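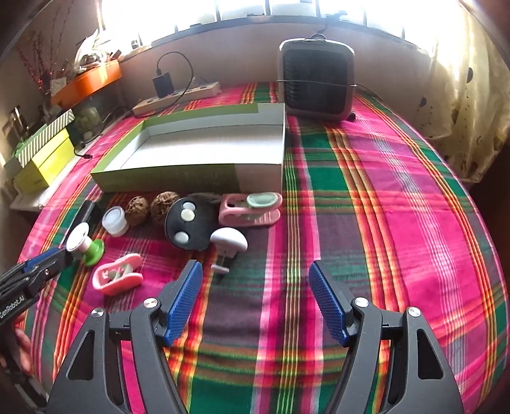 Cunia, the household textiles advice service, has today published its September guide to colour-fast claims on bedding and table linen, and it advises shoppers to believe rather less of what they read on the packet. The guide was prompted by letters from readers who had bought bright cloth on the strength of the word "fadeproof" and wanted to know what the word was worth. Not much, in our view. Plaids are a fair test of any such promise, as a weave that puts magenta beside dark green, orange and pale pink has plenty of dyes to keep in order, and a buyer will notice quickly if one of them gives up before the others.

Cunia looked at 69 product labels from shops and online sellers. Of these, 43 made some claim about colour lasting, and only 20 of those said how the claim had been tested. The rest relied on phrases such as "keeps its colour wash after wash", with no mention of how many washes or at what temperature. One label promised 200 washes but gave no method. We asked the seller for it and are still waiting.

Two firms were invited to comment. Ehlers, which sells bedding by post, said its wording was "standard for the trade". We do not doubt that, and it is rather the trouble. Lositz, a maker of woven table linen, sent a test summary covering its red and green yarns but nothing on yellow – the shade our readers complain about most often. The firm says further results will follow. We will publish them if they do.

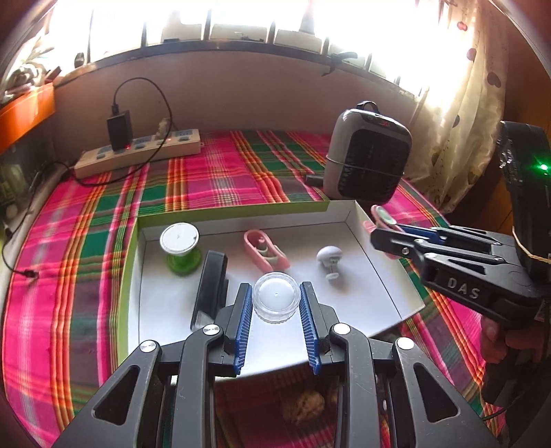
Plaid bedding in magenta-pink, green, red, yellow and white.

The guide also has doubts about several well-known home remedies. Soaking new sheets in vinegar or salt is often said to "set" the dye. Cunia has found little to support this for modern dyed cotton, and suggests that readers save the vinegar for their chips. A cool first wash, done separately, with a damp white cloth rubbed on a hidden corner beforehand, will tell a buyer more than most labels do.

Cunia is calling on sellers to print the test used, the wash temperature and the number of washes next to any colour claim. A voluntary code, known as the Cikent wording, has asked for much the same thing for some time. Several firms say they support it. We could not find it followed in full on any of the labels we read.

The guide is free to readers and can be requested by post or from the Cunia website. Copies of the label survey are available to the press on request.

Notes to editors
Cunia accepts no advertising from makers or sellers of textiles. Labels were read as sold, and no laboratory testing was carried out for this edition.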